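How I learn a fast punk bassline (and get it up to gig speed)

A few people asked after the last Parnik show how I get songs under my fingers so quickly, and the answer is that I don't, I'm dead slow, but I've got a routine and I stick to it. I play in a covers-and-originals three piece called Julik, I use a pick for nearly everything, and most of our set is eighth notes from start to finish. So if you're into slap or jazz this might not help you much. Sorry!

What you need: your bass, a medium pick, a metronome (a free phone one is fine), something to play the record on and a pencil.

Step 1. Listen without the bass

Put the song on three or four times and just walk about with it. I write the sections down as I go: intro, verse, chorus, verse, chorus, that odd bit, chorus, out. The odd bit always gets a ring round it. With "Fivar", the one we close on, the odd bit is a bar that's two beats short, and I'd played it wrong for weeks before Lev Bondarchuk, our drummer, leaned over his kit and told me.

Step 2. Find the root notes

Play one note per chord, long and boring, along with the record. Don't go near the riff yet. If it sounds nearly right but a bit sour, check whether the band tuned down a semitone, lots of them did.

Step 3. Slow it right down

Set the metronome to 90 and play straight eighths on the open E with downstrokes only. Does your forearm hurt after a minute? Then you're gripping too hard. Loosen your hand until the pick feels as if it might fall out, and go again. If 90 is a struggle, drop to 78. I still start there on a cold Thursday night when we've loaded in late.
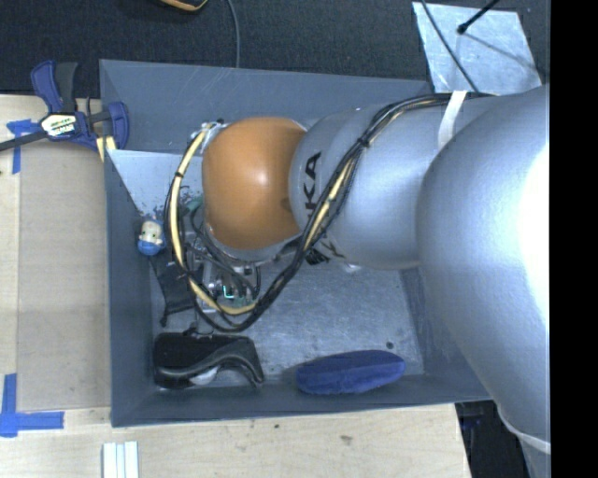

Muting is where most of the muddiness in punk bass comes from, and it's worth a whole evening on its own. Rest the side of your picking hand lightly on the strings near the bridge, and let the spare fingers of your other hand lie flat across whatever you aren't playing. Move the palm forward a touch for a thud, back a touch for more ring. All the bending should come from your wrist, with the arm behind it quiet, a bit like that big silver arm narrowing down towards its wrist over the grey bin. If your elbow's pumping you'll be finished by the second chorus.

Step 4. Put the sections together

Learn the joins before you polish the parts. I loop the last bar of the verse into the first bar of the chorus 10 times, then move on to the next join. Boring, yes, but it's the joins that fall apart on stage.

Step 5. Creep up on the tempo

Add four clicks at a time. When it gets scrappy, go back one notch and play it twice clean before you try again. Don't do more than half an hour of this or you'll just practise your mistakes (I have, plenty).

Step 6. Play it standing up

Strap at gig height, amp on, whole song, no stopping. I hang mine too low because it looks better, so I have to relearn every stretch on "Yurchenko" when I get up off the sofa. Sing the backing vocals too if you've got any. They will throw you completely the first time.

Next month I'll do the same for writing your own lines, and I'll put up the tab for the Fivar intro if Lev lets me.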